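第三章 组装与首次晾挂

恭喜你把Lenness落地晾衣架搬回家!这一章带你把架子立起来,再挂上第一批衣服。整个过程不需要电钻,一把随盒附送的六角扳手就够了,装起来其实挺有意思的。

3.1 组装底架和横杆

1. 把底架的长管平放在地上,螺孔朝上。
2. 将两根立杆插入底架,先用手把螺丝拧上几圈,暂时别拧紧。
3. 架上横杆,左右看一看是否水平,再用扳手逐一拧紧。
4. 套上横杆两端的端盖,听到“咔”的一声就到位了。

注意:木地板请先贴好脚垫。脚垫在配件袋的夹层里,很容易漏掉!

3.2 认识夹子和衣架

小件、裙腰、裤腰用夹子最省心,一捏一放,位置随时能调。夹子的弹力刚拆封时偏紧,空捏几次就顺手了。
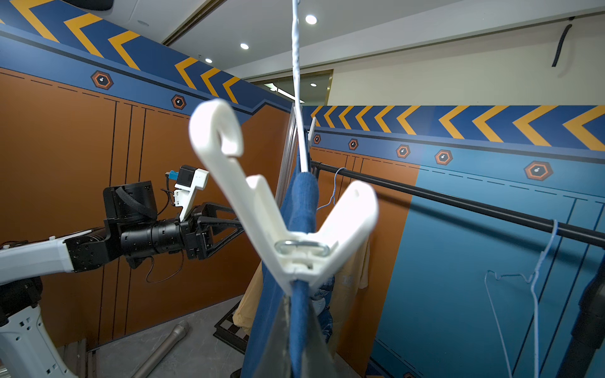
图3-1 带挂钩的白色塑料衣架与深蓝色织物

5. 夹厚布料时,尽量夹在缝边上,避开装饰扣和拉链头。
6. 针织衫不要夹肩部,改夹下摆,或者对折后搭在横杆上,干了以后肩膀上就不会鼓出两个小包。

小心:真丝和薄纱请在夹口处垫一块手帕,夹痕一旦压出来,熨起来很费功夫。

3.3 挂T恤

T恤是最适合练手的衣服。衣架从下摆伸进去,再从领口穿出来,千万别从领口硬塞,领子松了可就回不去了(我们自己也毁过好几件)。

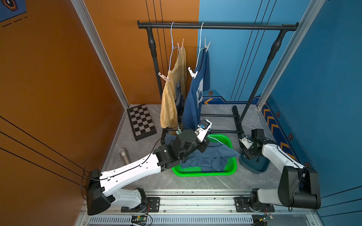 7. 挂好以后双手捏住下摆,轻轻往下抖两下,褶皱会少很多。
8. 有印花的衣服翻面晾,颜色能保持得更久。
9. 衣服之间留出一拳的空隙,让风穿过去。梅雨天可以再宽一些,宁可分两批晾。

提示:阳台风大的话,在衣架肩部或挂钩旁加一个夹子,衣服就不会跟着风转圈啦。

3.4 夹子的保养

塑料夹子最怕暴晒。收完衣服顺手把夹子摘下来,放进带盖的小盒里,能用上好多年。
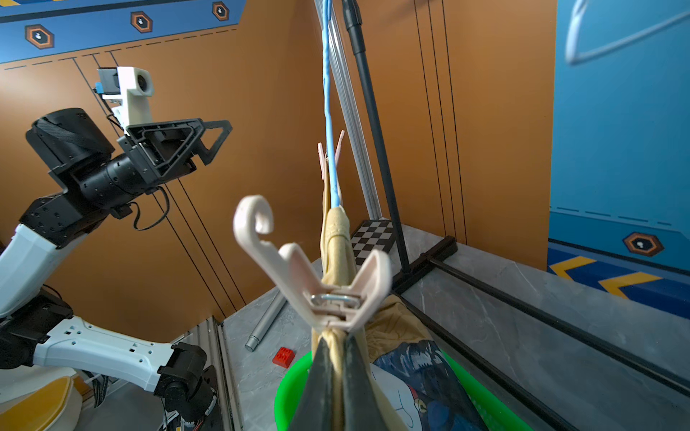
10. 每隔一季用温水加一点洗洁精刷洗夹口,擦干后再收。
11. 金属部分如果发涩,用棉签蘸一滴缝纫机油抹一抹,随后用纸巾擦净,免得油渍沾到衣服上。
12. 夹口出现裂纹请立即更换。Pekeo配件包每包17只,可与本架配套使用。

小心:不要用漂白剂浸泡,塑料会变脆。

3.5 收衣与日常摆放

收衣服也有窍门:从两端往中间收,架子始终保持平衡。收下来的T恤趁着平整马上叠好,连熨斗都省了,试过一次你就会爱上这个习惯!

13. 每3个月检查一次所有螺丝,松了就补拧半圈。
14. 移动架子前先取下湿衣服,双手握住立杆慢慢抬起,不要在地上拖。 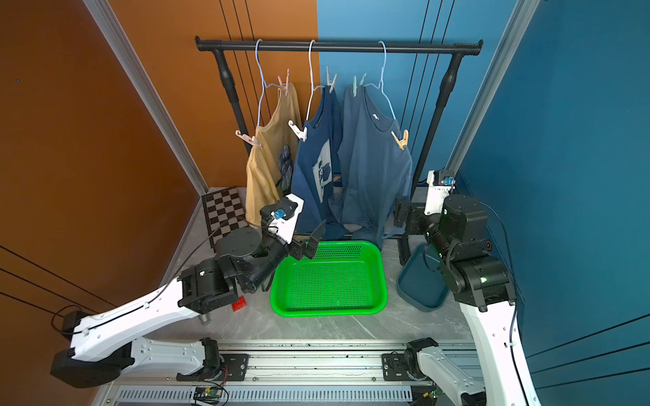 Amparo Nieto来信补充说,她家朝北,晾厚卫衣时会把帽子单独翻起来,夹在旁边的空衣架上,不然后领那一块总是潮的。她还建议把深色和浅色衣服分开挂,头几次洗的牛仔裤尤其要离白衬衫远一点。

这个办法非常好用,我们已经把它加进了厚衣物的步骤里,详见第四章。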